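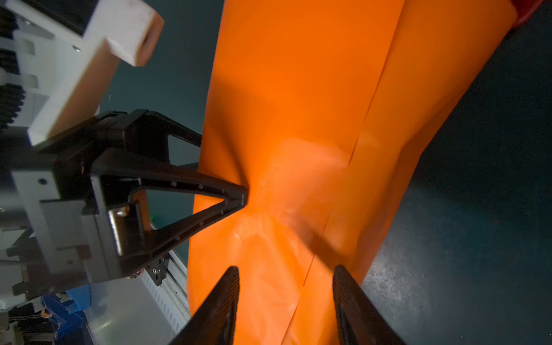
Orange sheet with a gripper finger pressed into the folds.

Crabtree Innings Tables

Match and player records of the Clivcombe amateur baseball league, collected in plain CSV files. The tables are maintained by Peris. Last update: March 15, 2024.

What is inside

There are seven tables, one for each season. Every row is one player in one match. The columns give the team, the batting position, at bats, hits, walks, runs and errors. Pitchers have a separate row with innings and strikeouts, even when they also batted on the same day.

Player names are replaced by a short code. The code stays the same when a player changes team, so a career can be followed from one season to the next.

How the data was collected

Most of the rows were typed from paper score sheets. Sheets from the Alta ground are often written in pencil, and up to 100 rows have a question mark in the column "note" - please read this column before you calculate averages.

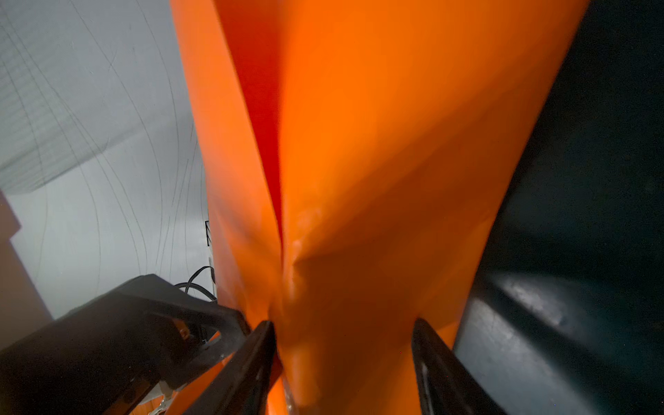 Known problems

Walks were not written down in the first season. The field is left empty there and should not be read as zero.

Matches stopped by rain are included, but they have the value "short" in the column "status".

Use

You may use and share the files freely if you mention the name of the dataset. Corrections are welcome. Please send the match code and the row number together with your correction. The next season will be added after it begins in April.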